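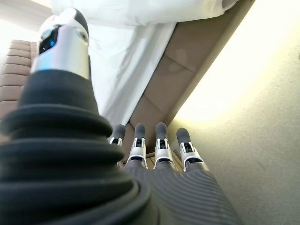

Sound and Light in Small Rooms
Handout 2, course "Interior Basics", evening group
Prepared by Puspita Hutapea. Exercises by Zbigniew Kaczorowski.

1. Where the sound goes

When you speak in a room, your voice reaches the other person directly and also by way of the walls, the floor and the ceiling. A hard, flat surface sends most of the sound back. A soft and thick material takes a part of it in. In an empty room we hear many reflections and the voice seems sharp – everybody who has moved house knows this.

Thickness is important. A thin curtain takes in some of the high sounds but does very little for low ones. Many students put up thin foam and are disappointed that they still hear the neighbour's music. Please keep two questions apart in your homework: how the room sounds inside, and how much sound comes through the wall. For the second you need weight and closed gaps, and foam will not help you.

2. Furniture as a tool

Before you buy special panels, look at what is already in the room. Books of different depths scatter the sound a little.

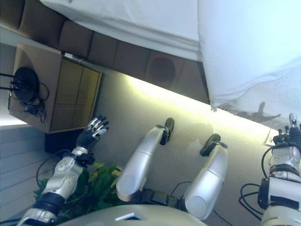 The same is true for clothes on an open rail, and a full rail can do more than people expect. Large flat doors reflect, so try not to place two such surfaces exactly opposite each other. Between them a hand clap can give a quick fluttering echo.

In the Makowska flat, our main case this term, the long wall was bare and the desk stood in front of it. We moved the desk 200 cm to the left and hung a heavy wool blanket on the wall. The owner found telephone calls less tiring after this.

Beds belong to the most useful pieces. A mattress is deep and porous, and so it works over a wide range of sound.
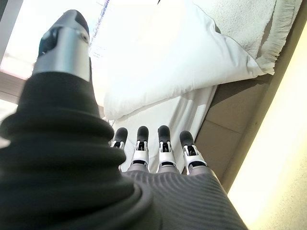

Fig. 1. Bed with pillow.

3. Texture and light

A rough surface shows its small shadows when the light comes from the side. With light from the front the same surface can look almost flat. For this reason you should judge a sample at several hours of the day, and once more with the lamps on.
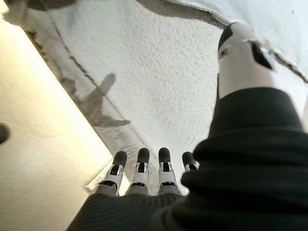 Fig. 2. White surface with small raised bumps.

Small bumps do not do much for sound. They are too small compared with most sound waves in speech, and the material behind them matters more. White paint helps with light, of course: it gives back much of what falls on it, so one lamp pointed upwards may be enough for a small bedroom.

4. Exercises for February

a) Clap once in the middle of your bedroom and once in the bathroom. Write down the difference in your own words.
b) Draw a plan of one room at home. Mark hard surfaces with H and soft ones with S.
c) Read the Drorov case, page 19 in the reader, and suggest one change which costs nothing.

Please bring the plan on paper.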